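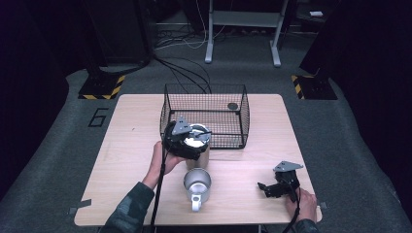

Household Organization, Unit 9: Baskets and What Goes in Them
Handout for the Wednesday group, Y. Belkadi

Reading for this week is the Hotance packet, pages 27 to 35. Skip the sidebar on labeling jars. We did jars.

1. Wire mesh baskets

Open top, straight sides, fine grid. Crumbs fall through a mesh floor, so put a tray under it or accept the crumbs. Small flat items (coasters, lids) go in last. Put one in first and you will meet it again when you move house.

2. Metal drinkware

Tall tumblers go in before mugs, along the long side. A tumbler is narrow for its height and looks for reasons to fall over. Lift it by the rim if the outside is slippery - then wipe the rim, please, as somebody will be drinking from it.

Mugs are shorter and wider and behave better, apart from the handle. Turn handles toward a corner. The Borkcombe method has all handles facing north, and I have yet to meet a kitchen with a compass in it.

Do not nest a mug inside a tumbler. It won't fit. Every term a student tests this.

3. The table

Clear it before you start. Work from the back edge to the front, basket at the back, loose items near you. Rounded corners are kind to hips and bad for anything parked on them.

Exercise for next time: pack one basket at home, unpack it, and pack it again in under 2 minutes. Write down what you dropped.

Questions to Yasmine Belkadi, Ostodthorpe annex, before class. I am less helpful after.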